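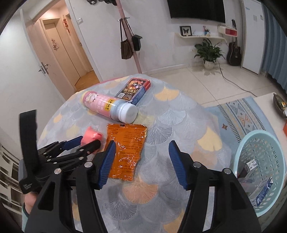
Figure 2. Round table with a printed tablecloth, ginkgo-leaf pattern in yellow, peach and white on pale blue-grey.

3.2 Choice of cloth and washing habits

The households in Lesombridge were asked which cloth they put on the table on ordinary days and which one they keep for guests. In 20 of the 31 homes the two were different. The everyday cloth was in most cases a printed one, and the informants explained this choice with stains: tea and sauce are less visible on a pattern than on plain white. Leaf and flower prints (Figure 2) were named more often than checks or stripes.

Washing was less regular than we expected from the pilot interviews in Majimbun. Several informants did not wash by the calendar but by smell or touch - one woman said that she passes her palm over the cloth every evening and decides then. Eskildsen and Yimer found a similar habit with kitchen towels, although their sample was younger and lived mostly in rented rooms.

The guest cloth has another life. It is ironed, folded and stored, often together with cloths from a mother or an aunt which are never used. Some informants could tell the price of it after many years, but they did not remember what they paid for the everyday one. We return to this difference in Section 4, where the inherited cloths are treated separately.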